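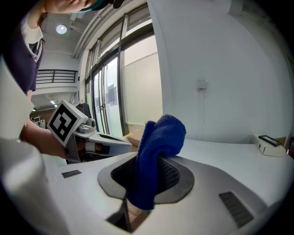 # Software catch-up, Tuesday, 2.00 pm

Upstairs meeting room, Morivgate. Minutes taken by Barry Clegg, who also chaired, so please forgive any places where I was talking and writing at once.

Present: Barry, the perception pair, the two from planning, and the Staniforth team on the line. Apologies received from the tooling side, who sent written notes, and very good notes they were too.

## 1. Minutes of the last meeting

Agreed, with one correction. I had written that the pose filter was finished. It was the *plan* for the pose filter that was finished, and the filter itself was merged on the Friday after. Sorry to all concerned.

## 2. Marker tracking

We spent the longest on this and I think it was time well spent. The cube marker on the hand-held gripper gives us a good pose when a face is square to a camera, but when the wrist rolls over the solver sometimes flips between two answers, and the recorded path then has a little kick in it. Perception have gone through 790 takes by script and found the flip in 101 of them, which is more than any of us had guessed (I had guessed far fewer, and said so out loud, so it may as well be in the minutes).

The proposal is to carry the last good pose forward and choose whichever answer is nearer to it, with the gripper's own motion readings as a tie-break. Staniforth asked what happens if the very first pose is the wrong one. A fair question! We agreed that the filter should run backwards over the take as well as forwards, and raise a flag if the two passes disagree. Until that is in, flagged takes stay out of the training set but are not deleted.

## 3. Cloth

Towels continue to be towels. The segmentation does nicely on a flat one and much less nicely on one that has been bunched up and pushed into an opening, where the dark folds and the dark inside of the slot run together and the mask leaks over the edge. Perception would like to try adding depth as an extra input. Planning reminded us, kindly, that depth on fuzzy fabric has its own troubles, and that a mask which wobbles from one moment to the next is worse for them than one that is steadily a bit too big.

There was a long and friendly discussion about whether the planner needs the outline of the cloth at all, or only a decent grasp point and a direction to push. No decision. Planning will write a page on it, and it really should be one page this time, please.

## 4. Control loop

The controller now sends targets at 60 a second and the arm side fills in between them at 500. Everyone who has driven it since the change says it feels smoother. The one remaining worry is finger closing, where the command still waits in the same queue as the arm motion and so arrives late whenever the queue is busy. We agreed to give the fingers a queue of their own. I was asked whether this would break playback of older recordings, and the answer is that it will unless the time stamps are converted, so a converter goes on the list too.

## 5. Tooling

From the written notes: the Clokar viewer can now show the wrist view beside the gripper width, scrubbing both together, and it remembers where you were when you closed it. Warm thanks for that last part, which several of us have been grumbling about for ages. Still to come is a way of marking a stretch of a take and adding a comment.

Roldale have asked for our file layout so they can read takes directly. Agreed in principle, once the field names have settled down. We have two different names for gripper width at present, and one of them is spelt wrong.

## 6. Actions

- Perception: backward pass and disagreement flag for the pose filter
- Perception: small trial of depth input on bunched cloth, masks compared for steadiness as well as accuracy
- Planning: one page on outline or grasp point
- Staniforth: separate finger queue, plus the time stamp converter
- Barry: settle the field names and write to Roldale

## 7. Any other business

Please put the branch name in the subject when asking for a review, as I have twice now read the wrong one from start to finish and left comments on it.

Next meeting same time next week. Closed at 3.25 pm.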